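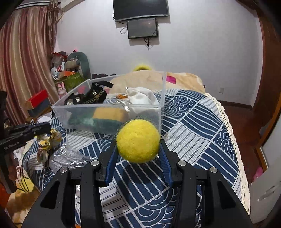 Foletley Readers' Circle | New on the Shelf

We have a cracker for you this month! Farhad Zamani's new collection, The Ferry to Dronow, has landed, and those of us who got hold of an early copy have been rabbiting on about it ever since. If you only know Zamani from his novels, the short form might surprise you. The stories are quick and funny, and a couple of them are properly eerie (read "Salt Road" with the lights on).

Most are set in the river town of Godoy, where the same neighbours keep wandering in and out of each other's troubles. A retired pilot in one story turns up three stories later as somebody's awful landlord, and I laughed out loud on the tram when I realised who he was.
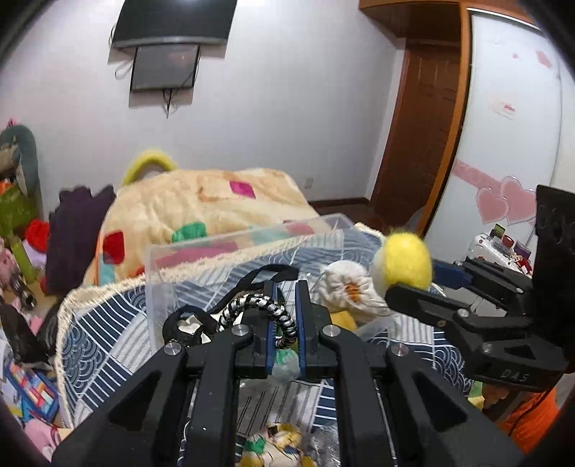

Braided cord in black and white, with flowered fabric below.

Siamak Najafi has written the introduction, and it's worth your time, especially the part on how Zamani cut the title story down from 2,585 words to 1,854. Save it until you've finished, though, as he gives away one ending.

The book is published by Gevik in paperback. The Circle has 5 copies to lend, so put your name on the list at the front desk if you'd like one. We'll be talking about it on Sunday at 3 in the upstairs room. Come even if you're only halfway through, and bring your favourite line to read aloud.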